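Fladora Storage, Unit 83
Textile room inspection, Oct 27, 2023

Aisle width, 50 inches clear: OK
Sprinkler heads unobstructed: OK
Extinguisher tag: expired in May. Replace.
Exit sign, rear door: lamp out, reported to Harnano
Extension cords: one in use behind shelf 2. Remove.
Fabric kept clear of heater: OK, red stock checked
Floor load sign: missing

Comments: Recheck cord and tag before sign-off.

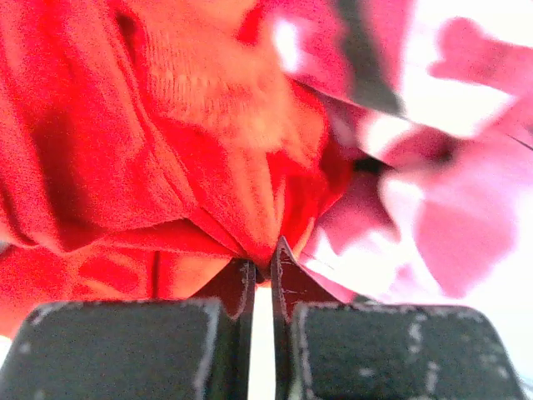 Väisänen replied that the cord had been pulled and the tag was still on order.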